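Reading time: 2 min

Build-Your-Own Arm, Session 11: Wrists, Cables and Other Disappointments
Lendcombe Shared Workshop, August block

Last session ended with the elbow. You should all have an arm that bends in one place and holds still when told to. If yours holds still when told to move, see the notes for Session 9 and bring cake.

The wrist is where home builds go to sag. Every gram out there is a gram the shoulder has to lift, and the shoulder has been complaining since we bolted it on. Weigh the hand before you mount it, write the number on the tape, then weigh it again with the cables attached. The second number is the true one.

Bolt pattern first. Check that the adapter ring matches the flange before you drill anything. The Skeltville group drilled first and now owns 2 adapter rings and a paperweight.

Cables next. Run them along the outside of the arm with a loop at each joint that bends. The loop should be big enough for the full travel and small enough not to lasso the shelving. Stustar clips are fine. Zip ties are fine too, until you need to undo one.
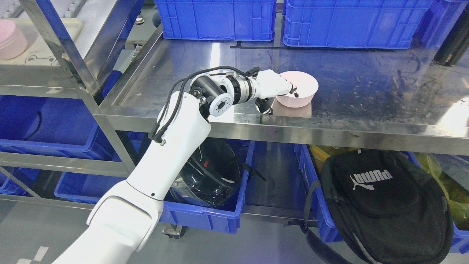
Romain Le Goff objects to all of this and would run every cable inside the links. His note on the draft of this handout says that outside loops "catch on everything the arm goes near, and then you have taught a robot to tidy by pulling the shelf down." Fair enough. He also spent 59 minutes getting one connector through an elbow, and we could hear him.

First grasp exercise: a bowl, by the rim. Fingers over the edge, thumb outside, close slowly. Use plastic. Start with the Baloch preset and halve the closing speed, then halve it again if anyone you like is standing nearby. Log each try, including the ones you would prefer to forget. Our shared log has 2292 entries, and the comments column is mostly swearing.

For next time: finish the wrist, label both ends of every cable, and read the section on backlash. Power supplies go back in the cupboard, coiled.

We use cookies to remember your preferences. Accept / Manage settings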